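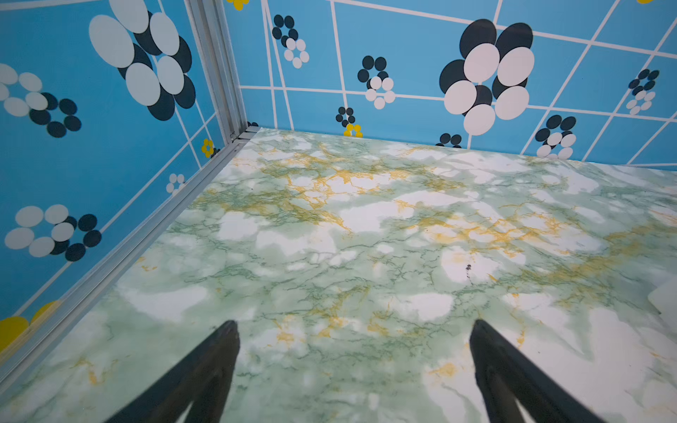

Jayanthi Poojary wrote in to say the Skallstead runs big in the shoulder and she'd go down a size, so we're putting that first where people will see it. Thanks Jayanthi. Between sizes? Go down.

## Skallstead wool wrap coat

Back in stock from Tuesday. Camel, navy, bottle green. The rust one is finished, sorry, no more coming.

- Long, falls mid calf on most
- Tie belt, loops sewn in properly this time
- Two deep side pockets, one inside with a button
- Lined body and sleeves
- Sizes 8 to 22

The cloth is a wool blend from Kurian, same weight as last winter. Bit scratchy at the collar for the first few wears, a scarf sorts it. Not a raincoat! Light drizzle fine, anything more and you'll want a brolly.

**What to wear with it**

Jeans and ankle boots, done. Over a knitted dress if you're going somewhere nicer. Camel goes with pretty much everything, green is lovely with grey or cream, a bit much with bright red unless it's Christmas. Chunky jumpers do fit underneath but the sleeves get snug, so if you live in big knits ignore what it says at the top and take your usual size.

Belt can come off. Balakrishnan in the shop ties his at the back and leaves it hanging open, looks good. Yes men buy it too, mostly the navy.

**Care**

Dry clean only. Brush it now and then, hang on a wide hanger, wire ones leave bumps in the shoulders. Loose thread at the hem = snip it, dont pull.

**Alterations**

Sleeves and hem can be taken up by Roswitha Mühlbauer, allow 25 days in the busy months. Coats that have been altered can't come back, so try it on with your shoes first.

**Returns**

30 days, unworn, tags on. Exchanges for another size are free, just put a note in the bag with the size you want and your order number. Refunds go back to the card you paid with.

**Also in**

Drerkura scarf, long, fringed, same three colours. Zadley leather gloves, black or tan, small sizes nearly gone. Next coat delivery after this one is March and that will be the short lenght only.

Style no. 1852. Please quote it if you ring.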